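14 December 2024

Pava glaze tests, round two. Kiln down to room temperature at last, so I unloaded before lunch and regretted it before coffee.

Of the 13 tiles, 10 came out the color of old dishwater. The recipe card says "celadon." The recipe card was typed by Gillespie Gunn in September, and I have stopped taking its adjectives personally. The other three have a decent green where the glaze pooled in the stamp, and pinholes everywhere else.

Suspects: the new bag of feldspar from Swanson, which feels coarser than the last one. My sieving, which was brief. The top shelf, which always runs hot and always gets loaded first by whoever is in a hurry (me).

Weighed out a fresh 3000 g dry batch, same recipe, sieved twice this time. It took the whole afternoon and most of my shoulder. Left it slaking in the lidded bucket. Label says PAVA 3 — please do not "just add a little water," the last person who did that knows who they are.

Plan: dip the next tiles thinner, bisque a bit higher, keep everything off the top shelf. Cone packs front and back. Jeanie Strachan wants her bowls in the same firing and has been warned in writing.

Still owe Cirnusari an answer about the sample set. They can have green or they can have soon.
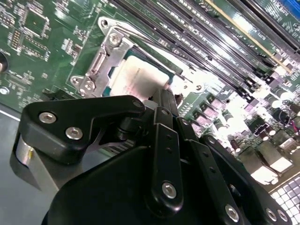
Titilayo Garba: I'd hold the bisque where it is and only change the thickness. Move both and you won't know which one fixed the pinholes. Also, the water was me, sorry.

Skuvovico Ceramics Workshop | Shared notebook | Back to top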